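In Defense of the Small Parts Tray

When I started to work at a repair and assembly shop in Lostilley, I believed that order was a matter of character. Some people have it, some people do not, and I thought I was in the first group. My first supervisor, Tassanee Prasertsri, corrected me in one afternoon. She gave me a job with small metal parts and foam strips, she let me arrange my bench how I liked, and she came back before closing. I had lost two screws and one strip. The strip was stuck under my sleeve.

I write this because in our trade there is now a strong opinion that trays, mats and boxes on a bench are old-fashioned. The opinion says that parts should come to the worker already in a kit, each in its own bag, and that a good bench is a bare bench. I have read this in brochures and I have heard it from visitors. I want to argue against it, as politely as I can.

First, I must admit what is right in it. A bench covered with parts looks bad. If a customer walks in and sees brackets lying at all angles, he thinks that his computer will come back with something missing. Marcelino Requena, who had the bench next to mine for three winters, used to cover his work with a towel whenever the door opened. I understand him. Also, it is true that a tray can become a place where things go to be forgotten. Every shop has a tray of this kind, and I will not pretend ours was different. In it there were springs older than the building.

But I think the people who sell the bare bench have confused two things, the storing and the working. When parts are stored, they should be closed, named and stacked, and I have no complaint. When parts are being worked with, they should be open to the eye. A person who assembles does not only take the next part. He compares. He looks at two brackets which are almost the same and he sees that the slots are longer on one of them. In a bag he would see this only after opening it, and maybe only after he had tried to force it into the wrong place. I have done this, and I have paid for the bracket.

The I/O shield is my favorite case, because it is such a modest part. It is a thin plate with holes, and it sits at the back of the computer around the connectors. It costs little and it is not interesting to anyone. Yet the holes must agree with the board, and two shields that came from two boards can be very similar at the first look. If you lay them flat, with their faces up, the difference is clear. If you keep them standing in a drawer like envelopes, you will pull out the wrong one and you will bend its edge when you push it back. 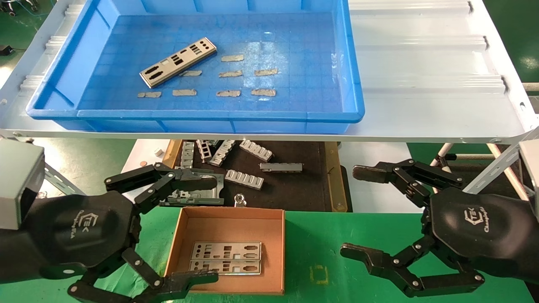

The adhesive foam is the opposite case. It has no holes to compare and one strip is like another, so you would think it can be kept in any manner. But foam with adhesive wants to join itself to whatever is near. Put loose in a box, the strips find dust, they find each other, and in summer they find the bottom of the box. Laid out on a tray floor with some air between them, they stay separate. I also like a floor with a grid for this work, because the strip touches less of the surface and a fingernail can get under it. This is a small pleasure, but we have many hours and small pleasures count.

My colleague Panagiotis Janevski does not agree with me about rows. He says that when strips are put in rows the worker begins to care about the rows, and he spends time to make them straight. He throws his strips on the tray and he works from whatever is closest. I have watched him and he is not slower than I am. So I cannot say that rows are necessary. I say only that a rough row lets me notice when a strip is damaged or cut strangely, and in a heap I notice it when it is already on my thumb. A rough row is enough. I have stopped to straighten them.

About mats I have a stronger opinion. A dark mat under metal is the cheapest improvement that a shop can buy, and still many benches do not have one. On a white table a bright steel bar is almost hidden by the reflection of the lamp. On a dark mat it cannot hide. The mat also makes less noise, and this matters when several people drop brackets all day in one room. If the mat has a border, even a low one, a nut that begins to roll will usually stop there. Kanokwan Khunthong, who trained after me, glued a border of her own onto her mat in the second week and did not ask for permission. I thought it was too early for her to change the equipment. By August I had one too.

Then there is the question of the box. In the Burberg shop, where I went later, the manager wished to replace all cardboard boxes with plastic bins of one color, and he spent good money for it. The bins were fine. They had lids, and the lids were the problem. With a lid, you finish the part, you put down the part, you open the bin, you take the part again. After one week the lids were in a pile behind the door. An open cardboard box without a lid takes a finished plate with one movement. When it becomes soft in the corners you fold it and take another. I do not see what is shameful in cardboard.

I will also say something for the shelf above the table, which the friends of the bare bench dislike the most. They say it collects things. Yes, it is a shelf. If it is low enough that you can see into the tray without standing, it gives you a second floor for the light parts, and the heavy metal can stay below where it does no harm if it slips. What I do not support is the shelf at the height of the head, on which you must search with your fingers. There I would rather have nothing.

Tassanee had only one rule for us, and I repeat it to new people in her words: the place for a part is where your eye passes anyway. She did not care if the angle was ugly. She cared that you could turn around to answer the telephone, turn back, and continue without touching everything again. I have tried the clean bench with bags for two months, seriously, and each time the telephone rang I lost my place.

Perhaps in a large factory, where one person puts the same part into the same hole for the whole shift, the bags are correct. I have not worked in such a place and I should not judge it. But most of us are in rooms with one or two tables, and the job changes before lunch. For these rooms I ask the managers to keep the tray, to buy the dark mat, and to let the worker decide how straight the foam should be.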